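Clistetti twin-arm kit, reviewed after a winter of setting the table

Posted March 20, 2020

I bought the Clistetti because I wanted a machine that would lay out dinner things and because I have poor impulse control in December. It comes as two arms, two base plates, a bag of screws and a manual that assumes you already own the previous model. I built mine at Jirkwood, the shared workshop where I rent a bench, and I paid full price for it, so any bitterness below is my own.

What you get for the money

The arms themselves are decent. The joints are bulky and the wiring hangs off them in loops, which the brochure manages to avoid showing. Assembly took me 7 evenings. Marisol Tlapale, who has the bench next to mine and built hers first, did it in two and has been gracious enough to mention it only when I'm in the room.

You supply the table. I went with butcher block, one arm on each side, and a tray at the back for them to share. The plates and cups are the cheap colorful kind, and I'd advise the same to anyone whose gripper is still learning what a rim is.

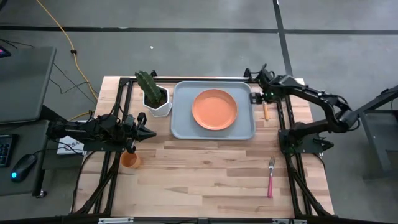 Reach and grip

Reach is good. Either arm gets to the tray without straining, and the elbow folds well out past the side of the table, so leave room for it or wear padding. Grip is another matter. Plates it will take by the edge, eventually. Cups are fine until they tip, and then you get to watch a very expensive pair of tongs think. Forks lying flat on wood are the worst of it: the fingertips are blocky and a fork handle is thin. I stuck strips of Kosier rubber on the tips (the 2 mm kind) and drops went from constant to merely frequent.

The software

Version 300 of the same setup screen. You teach a motion by running it over and over, and the manual suggests 90 repeats before you expect anything. I did 90. It then put the plate down beside the tray with total confidence. Saoirse Ó Conaill talked me into slowing the approach speed, a setting buried in a menu called Other, and that helped more than all the repeats did.
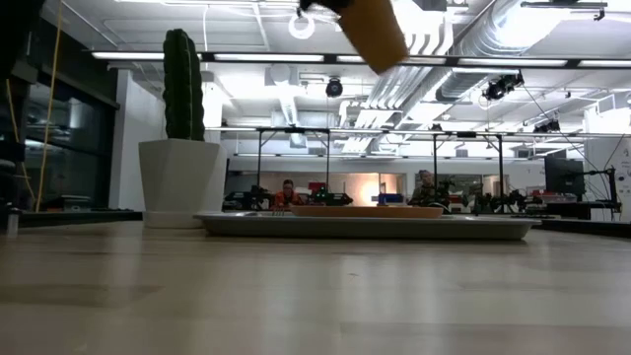

Speed is where I'd take off the most marks, because the default is set for someone who hates their crockery. The arm comes down toward the table quickly and means it. Anything tall within the working area has to be taught around, and in my case that includes the cactus in the white pot, right up against the left end of the tray. I could move it. Marisol has pointed out that I could move it. But if the kit can't set a place next to a houseplant it has no business near a toddler, and I've come to think of it as the only honest test in the building.

Compared with the Palacios

The Palacios costs more, has slimmer fingers and picks up a fork like a person would. It is also one arm, and its wiring is all tucked away, so when something comes loose you can't get at it. With the Clistetti I can fix most things with the screwdriver in my pocket.

Would I buy it again? Yes, at a discount, with better fingertips in the box. Get the rubber strips in the same order and look under Other before you switch anything on.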